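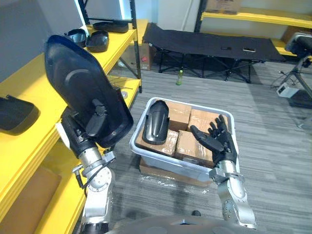

December, 4:40 pm. Varnish drying test, Pokitz batch 14. Panels still tacky at 17 hours. The Grolier can promises 12, which I suppose is true somewhere warmer than Vedalstead.

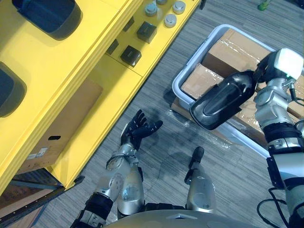
Moved half the panels nearer the heater. Humidity reads 81 percent, same as yesterday, same as my socks. Thumbprint on panel three is mine. Leave it alone.
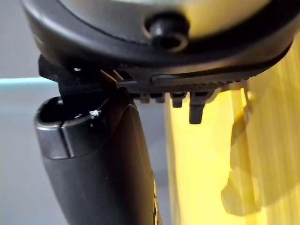 Rajput thinner went in at the low ratio this time – less smell, more brush marks. I'd call it a draw.
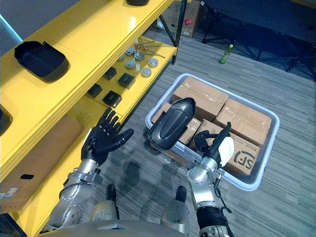 Second coat waits until the first stops grabbing dust. I want a sample in a strong color too, something like the bright yellow of the shelving, as amber varnish hides nicely on brown. Ordered more tack cloths.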